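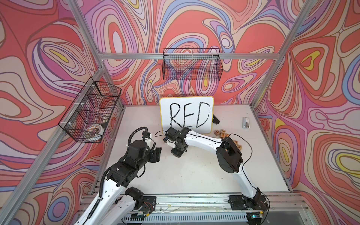 Cell maintenance, October
By Meriem Belkadi

The two-arm cell at Drutasby is now checked every 170 running hours. The work takes 40 minutes with both arms powered down.

Start at the front rail. Check the bolts on both base plates, then follow the wiring between them and reseat any connector that moves under a light pull. Next, look along the cable on each forearm for rubbing, especially near the elbow. Last month's fault on the left arm was a worn wire inside the conduit, and replacing it took Kofi Eshun 22 minutes.

Wipe the white work surface before homing. Small parts go in the mesh baskets on the walls. If a basket clip has cracked, fit a new one; we keep 8 spares in the Prastine drawer.

After power-up, open and close each gripper at low speed and log the result.

Comments

K. Eshun: The new conduit is slightly stiffer. Leave a bigger loop at the wrist.

gautier: Does the 170 include idle time?

M. Belkadi: No, motion only.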